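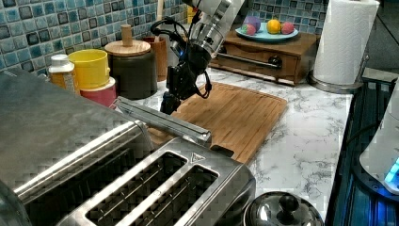
A reader in Kescombe asks whether goldfish truly forget everything within three seconds. They do not. Goldfish can be trained to expect food at a set time and will remember it for months.

2/ The Kescombe Animal Facts Service has received 253 questions on fish this year. Memory remains the most common subject.
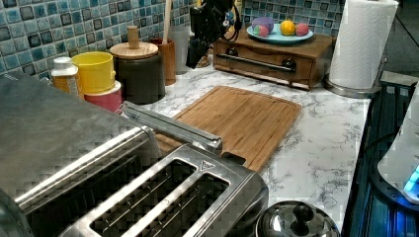
Might a larger bowl help, then, asks another follower. A filtered tank is advised. Bowls are unsuitable at any size.

3/ Replies are open until noon.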